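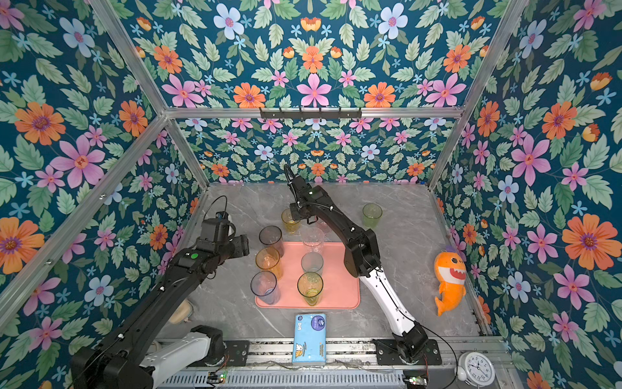
Fig. 4 — Gobelets regroupés sur le plateau rose saumon, table à motif marbre gris.

4.2 Ranger les gobelets sur le plateau

Cette section concerne le service à boissons Irker, installé sur la table Yáñez. Pour le montage du cadre en profilés d'aluminium et la pose du papier peint, reportez-vous à la section 3.

Avant de commencer

Lavez les gobelets à la main et laissez-les sécher complètement. Essuyez la table avec un chiffon doux, un peu humide, puis attendez cinq minutes. Le plateau doit être posé sur une surface propre, sinon des petits grains peuvent rayer le décor.

Étapes

1. Posez le plateau à plat sur la table, le fond bien en contact.

2. Vérifiez que le plateau ne bascule pas, en appuyant légèrement sur chaque coin.

3. Placez d'abord les gobelets de la rangée arrière. Il est plus facile de travailler de l'arrière vers l'avant, car la main ne passe pas au-dessus des gobelets déjà placés.

4. Continuez avec les rangées suivantes. Les gobelets peuvent être proches, mais il ne faut pas les forcer l'un contre l'autre.

5. Laissez un passage de 20 mm le long du bord intérieur, pour prendre le plateau avec les deux mains.

6. Si vous devez déplacer le plateau, soulevez-le toujours droit. Ne le tirez pas sur la table.

Remarque — La barre à crochets noire, fixée sur la traverse du fond, est prévue pour les torchons et les petits ustensiles. Ne suspendez pas de gobelets à cette barre.

Attention : ne posez pas un liquide à plus de 60 °C dans un gobelet qui est encore sur le plateau. La chaleur peut déformer le fond du plateau.

Attention : le papier peint à fleurs n'est pas lavable à grande eau. En cas d'éclaboussure, tamponnez avec un papier absorbant sec — ne frottez pas les motifs.

Entretien

Lavez le plateau une fois par semaine avec le nettoyant Bilbridge ou un savon neutre. Contrôlez aussi les vis du cadre, environ tous les 31 jours, et resserrez à la main si nécessaire.

Pièces de rechange : le plateau seul peut être commandé chez Barkau sous la référence 262. Les gobelets sont vendus séparément, voir la section 7.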